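Coetzee Museum Opens Winter Exhibition on the Story of Incense

2025-11-04

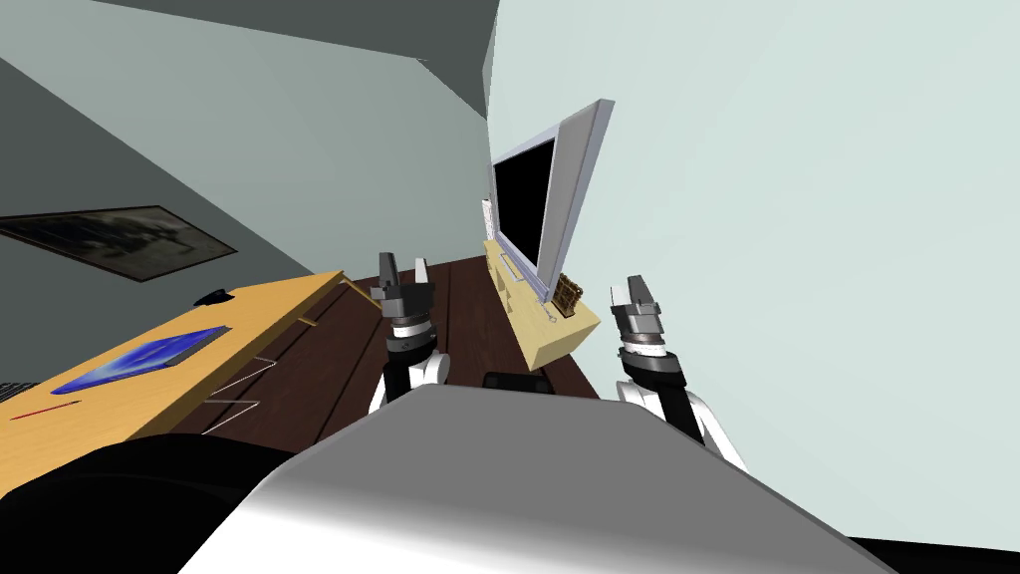 Long before anyone could buy a scented candle at the corner store, people were crossing deserts for a few sacks of dried tree sap. A new exhibition at the Coetzee Museum follows that sap from the bark of the tree to the altar, the sickroom and the living room, and it smells wonderful!

"Smoke and Resin: Incense Across the Ages" fills four galleries on the museum's upper floor and brings together 59 objects, many of them never shown to the public before. Visitors will find burners in clay, bronze and silver, merchants' scales, prayer books with singed corners, recipe sheets, ship's papers and a small camel saddle that has been in the museum's stores for longer than any of the staff can remember.

The first gallery is all about the trees. Frankincense and myrrh both come from scrubby, tough plants that grow in dry and rocky country, and the harvest is simple to describe and hard to do. A cut is made in the bark, the sap seeps out, and the harvester comes back later to scrape off the hardened drops. Raw pieces of both resins are set out on open trays so that visitors can pick them up, roll them between their fingers and compare them (frankincense tends to be pale and lemony, myrrh darker and more bitter).

From there the exhibition takes to the road. A long floor map lets visitors walk the old trade routes up through Arabia toward the Mediterranean, stopping at wells, toll points and market towns along the way. Children can load a pretend camel and decide what to leave behind when the load gets too heavy. We tested this with school groups in October and they argued about it all the way back to the bus.

The third gallery looks at belief. Incense has been burned in Egyptian temples, in ancient Jerusalem, in Greek and Roman homes, in Buddhist and Hindu worship and in churches of many kinds, and the objects on show come from across that range. One case is given over to the tale of the three gifts brought to Bethlehem, with carved figures, printed cards and a set of painted tiles that show how differently artists have imagined the travelers over the centuries. We have also recorded people from local congregations talking about what the smell of incense means to them, and those recordings play softly on benches near the windows. Please do sit down and listen – they are some of the warmest things in the whole show.

The last gallery comes home to the medicine chest and the dressing table. Myrrh was used in mouth rinses and wound dressings, resins were packed into linen closets, and perfumers have always loved the way they hold on to lighter scents. A mixing bench, run by the museum's learning team, lets visitors smell each ingredient and blend a small sachet to take home.

"Smoke and Resin" has been made with the support of the Bokitus Foundation, which paid for the cleaning and repair of the older burners, and with generous loans from the Curnida Collection. The scent stations were built for us by Vekent, a local workshop, and give off a light puff only when a visitor lifts the lid. No incense is burned inside the galleries. A side entrance leads straight to the second gallery for anyone who would like to skip the scented rooms, and an unscented hour is offered every opening day from 2 p.m.

A program of talks and workshops goes with the exhibition. There will be an evening on the spice and resin trade of the Red Sea, a hands-on class in making beeswax and resin salves, and a singing afternoon with music from several faiths. A short illustrated guide is on sale in the museum store.

Admission to the exhibition is included with the regular museum ticket, and children under four get in free. Groups and schools are asked to book ahead through the front desk.

Notes to editors

Object images, loan details and a full list of events are available on request from the Coetzee Museum press office. Press visits to the galleries can be arranged before opening hours. The exhibition text is in English and Spanish, with large-print copies at the entrance to each gallery.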